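Hand-held gripper: foam strips coming loose, tag drift after refit

Board: Grippers and end tools
13 replies

bwihongi
Looking for advice on looking after the hand-held two-finger grippers. Ours have the black base plates with orange pads and the ridged foam down the inner edge. The foam on the left finger has started lifting at the tip end. I pulled it off, cleaned the plate and stuck a new strip on, and since then the width reading has been off. Closed reads as 3 mm open. Nothing else was changed.

Do you all re-zero after every strip, or did I knock something?

alby_h
Re-zero every time. New foam is thicker than foam that has been squeezed a few thousand times. Your 3 mm is probably just that.

lgilchrist
I don't agree that it's just the foam. Fresh strip against worn strip gives us less than a millimeter. Check the mounting block screws. If you leaned on the finger while scraping the old glue off, the block can shift and it takes the tag with it.

bwihongi
I did lean on it. I had it in my lap with a plastic scraper.

lgilchrist
Then start there. Back the block screws off a half turn, push the block square against the plate, tighten them in a cross pattern. Then zero it.

alby_h
Or zero it first and see if it holds. No point in taking a block off if you don't need to.

lgilchrist
If the block is crooked the zero will hold fine and the reading will still be wrong at full open. I lost a lot of time to that in July.

kat_rios
Going to side with Lindsay. Check two points, closed and wide open. If both are off by the same amount it's an offset and Alby is right. If they differ, something is crooked.

What glue are you using?

bwihongi
The Zernum double-sided tape that came with the strips. Will do the two points tomorrow.

kat_rios
We gave up on the tape. It lets go at the tip first, same as yours. We use Ferkitz contact cement now, thin coat on both faces, wait until it's tacky, clamp overnight. Our last set went 454 sessions before I changed it, and that was for wear.

leoniek
Cement is a pain to get off though. I stayed with tape but I rough up the plate with 200 grit and wipe it with alcohol, and I replace strips at 315 sessions whether they look bad or not. No lifting so far.

Also keep cement well away from the tags. A smear on the white part and the camera starts missing it in some light.

kat_rios
Agreed on the tags. I put masking tape over them before I open the can.

For the wide open check, don't do it on an empty bench. I set it up over a normal table, hold the gripper level and open it all the way, then look at whether both fingers come in at the same slant and both tags are fully in view. 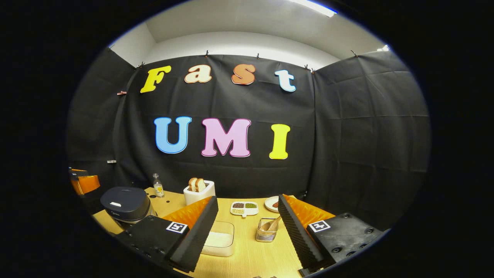

Then I close it slowly and watch that the pads meet in the middle. If one side gets there early, it's that side's block. Do it a few times with your wrist turned different ways, because a loose block can sit fine when level and sag when it's tipped.

alby_h
Fair enough, that's quick to do. I still wouldn't touch the screws until the two readings are in.

bwihongi
Did the two points. Closed is off by 3 mm, wide open is off by less than 1. So it's crooked. The lower screw on the left block was loose enough to turn by hand.

lgilchrist
There you go. Put a small drop of threadlocker on it, the weak kind. Cartwright sells it in a tube that lasts forever.

bwihongi
Squared it up, tightened, zeroed. Closed reads 0 and wide open matches the calipers. Leaving this strip on tape for now and I'll try the cement on the right finger so I can compare them.

leoniek
Don't run two different glues on one gripper. If one strip sits higher than the other your pads won't meet in the middle and you'll be chasing the block again.

kat_rios
A thin coat of cement and that tape come out close to the same height. I've run them mixed and couldn't measure it.

leoniek
Maybe on yours. The Navaden strips we get vary enough by themselves without adding to it.

bwihongi
I'll measure both before I put them on and post the numbers.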